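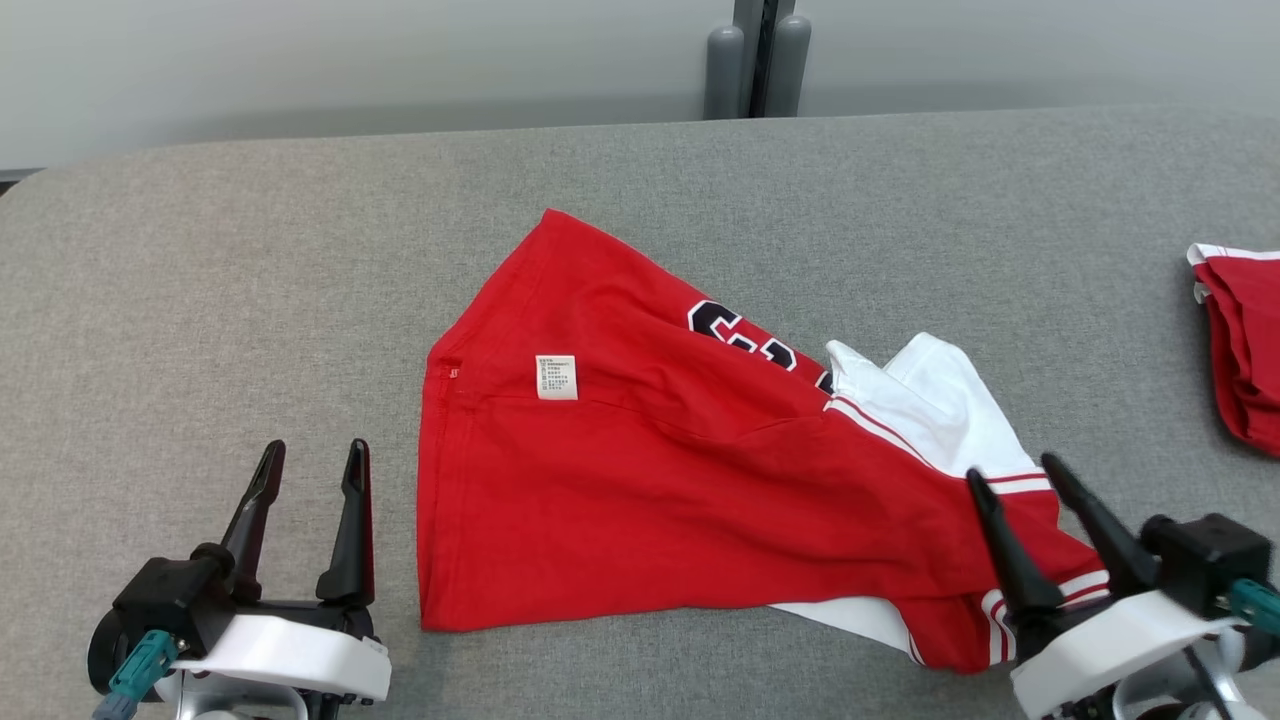 Equipment planning, April to end of financial year

Started the list at 9.20 with Dindo Dimaculangan on the phone from Kalport. He wants one figure from us, not a range, and he wants spares kept apart from new gear. Fair enough. Last year's list had them mixed and we couldn't tell what we'd spent on keeping the cell going.

Fingers first. We're using the slim black ones for all the garment work. Trimotetti quotes $122 a pair, minimum order 14 pairs. More than I'd normally hold on the shelf, but the smaller order from Hutapea comes out dearer per pair and the freight is extra. Going with Trimotetti unless Dindo objects. Need to check whether their price includes the mounting screws. Last time it didn't and I had to go to the hardware shop.

Connectors and cables. The teal connectors sit out from the side of the gripper, right where sleeves and waistbands get dragged about. I've asked Flestex for a right-angle version. No price yet. If they can't do one I'd like a clip-on guard, which we could print here for next to nothing. Put down a nil line so it doesn't get forgotten.

Work surface. The grey padded top is good for cloth and I don't want to change it. A spare cover is $965 from Flestex, six weeks' lead. Dindo asked if we could stretch it to next year. My view is buy it now and store it flat under the bench.

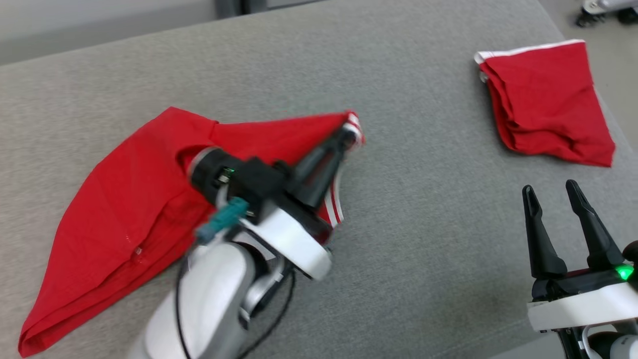 Garments. Cheap, so they get left out of every budget and then someone pays out of their own pocket. Sports kit is the useful stuff: bright colour, contrasting trim, a waistband with stripes you can grip along. Want more of the same in other colours, plus some plain items with no trim at all. Op shop for the plain ones, keep the receipts.

Second wrist module. Hutapea's price is $2946, and this is the big one. Without a spare, any wrist fault stops the whole cell while the unit goes back for repair. Two arms, both needed for folding, so there's no limping along on one. Dindo agrees in principle but wants it on its own line with a sentence of justification. Will write that after lunch.

Left off on purpose: new lighting, the taller stand, anything to do with a third arm.

To do
Ring Trimotetti about the screws
Chase Flestex for the connector price
Ask Hutapea how long the wrist quote holds
Measure under the bench for the cover
Send Dindo the single figure once Flestex comes back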